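Open Day at Nurton Robotics: Questions and Answers

When does the open day take place?
In August, at our hall in Trestside. The doors open at 10 a.m. and the last tour begins at 4 p.m. The exact day is written in your confirmation e-mail.

Do I need to register?
Yes, for the tours. Each group has 14 places, and when a group is full the form will offer you the next one. For the talks in the front room you can simply come in.

How long is one tour?
30 minutes, with questions. If you have many questions, please keep some for Svenja Tanner, who stays at the welcome desk the whole afternoon.

What will the robots do?
At the tool station, a robot with two arms works with hand tools at a pegboard. At the Skavlow station you can see parcels being turned and labeled. The Quispe station is only shown in the morning.

Can I control a robot by myself?
At the tool station, yes, in the last part of the tour. Deok-su Ban will stand beside you and explain the controls. Visitors must be 14 or older for this part. Younger children may watch from behind the yellow line together with an adult.

Do the robots work alone or does a person control them?
Both. We show first the controlled mode and then the automatic mode. In the automatic mode a tool sometimes falls down, and we do not stop the demonstration for it.

How much practice did the tool station need?
We recorded 1075 runs before the summer and kept 816 of them. Zoila Carhuamaca speaks in her talk about why the others were removed.

Is photography allowed?
Photos are welcome in the hall, without flash. Please do not film the screens of our staff.

Is the building accessible for wheelchairs?
The hall is on the ground floor and has no steps. The upper offices are not part of the visit.

In which languages are the tours?
English in every group. Thaddäus Marti gives one tour in German at 1 p.m., and Wálter Ñahui one in Spanish at 2 p.m.

Can my school class come?
Please write to us first. Over 30 students is difficult on the same day, but we can propose another date in the fall.
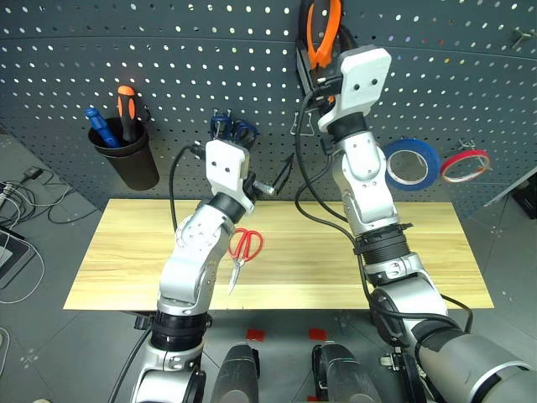 Trestside, August

Tool station, pliers in the right gripper. The scissors with red handles lie on the board in front, and the screwdrivers have their place in the black cup holder at the left.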